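Skilo customer help
Ticket: Wooden block set, sorting bins and missing pieces
Opened by: Siobhán Heffernan
Status: Open, awaiting reply from parts
Opened: Fri 6 September

Hello there,

I've been putting this off because I thought I could sort it out myself, and I've now spent the best part of a morning on it, so you're getting the long version (sorry!).

We bought the big Skilo tub of building blocks, the one that says 100 pieces on the lid, plus a pack of your clear bins to keep them in. My plan was one bin for each colour family and a spare. Lovely idea. The trouble is that every time we tidy up, the colours don't come out even, and I can't tell if we've lost some, if the tub was short to begin with, or if I've mixed them up with the old Pevent blocks that came down from my sister's loft. Those are very nearly the same size, which doesn't help.

What I've tried so far, in order:

1. Tipped everything out on the carpet. Hopeless. The blue ones vanish under the sofa and I ended up with a bit of pasta in the pile.

2. Moved to the big butcher-block table, which is much better, because the wood is pale and you can spot a block from across the room. I've put the bins round the edges and the pile in the middle, and everything gets picked up and dropped in from there.
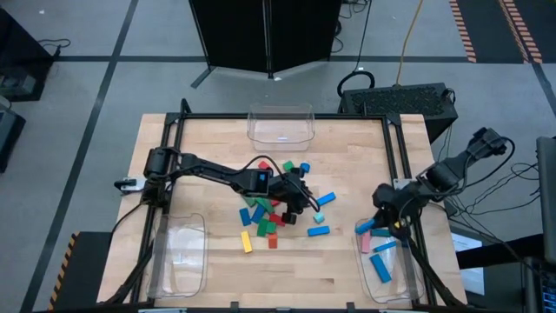 3. Started with only one bin in use, the near right one, and kept the other two empty until I was happy I had the shapes straight. I tried filling all three at once last time and lost my place straight away, so I do recommend the one-bin way if anyone else writes in with this.

4. Checked the leaflet. It shows the shapes in grey outline with no colours at all! So I can see that there's a half-round and a plain rectangle and so on, but I've no idea if I'm meant to have the half-round in every colour or only in some. This is really my main question, so if you only answer one thing please make it this one.

5. Rang your helpline, and a very nice man said the colour list is on the website under the Rosenthal range. I looked and it's the old catalogue, and our set isn't in it. He may have meant a different page.

Then I went back to the table and carried on with the pile. It's the reds that bother me. I've got rectangles and I've got one with angled sides, and I can't decide if the angled one is yours or Pevent's. It looks the same as the green angled one, and I'm nearly sure that green is yours. There's a paler blue as well, more of a cyan, and I can't find that colour mentioned anywhere in the leaflet either. Is cyan a proper colour in this set or has it strayed in from something else?

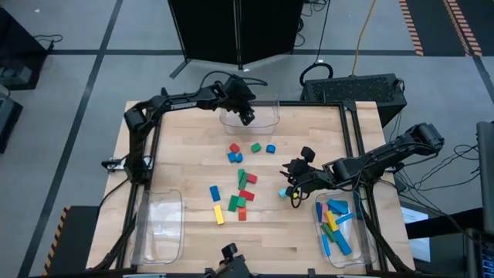
Attachment 2: loose blocks still to be sorted, cyan one included.

The small blues are the other headache. One looks squarer and one looks rounder, and put side by side you'd swear they were a pair. I've been putting them together for now, but if they're meant to be two separate shapes then my tally is off and I'll have to start that part again. Please be gentle with me if so.

A word about the bins too, while I'm here. I do like them, they're nice and clear and you can see what's in there without lifting anything. My only grumble is that being clear all over, with the wood showing through the bottom, I sometimes look twice to see where the edge is. A coloured rim would be grand. I know that's not a fault, I'm only mentioning it in case somebody there collects ideas.

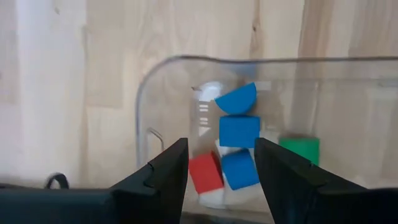

So, to save you reading all that again, what I'd like to know is:

- Which shapes come in which colours? A photo of a full set laid out would do me fine, it needn't be anything fancy.
- Is the half-round meant to come in blue?
- Can I buy single replacement blocks, or do I have to get another whole tub? I saw something on the Sekport shop page that looked like a refill bag of 40 but it didn't say what was in it, and I don't want to end up with 40 rectangles.

I haven't thrown away the tub or the leaflet, and I can read you the batch number off the bottom if that helps. There's a 4000 on it and then some letters that have rubbed off, so I'm not sure how much use it'll be.

There's no terrible rush, but I'd love it settled before October, as that's when my nephew comes to stay and the whole lot will be all over the house again.

Many thanks,
Siobhán

Added by customer, same day:
Found a green one in the toaster drawer. It's narrow, same as the other narrow greens, so I'm counting it as yours. Everything else I asked still stands!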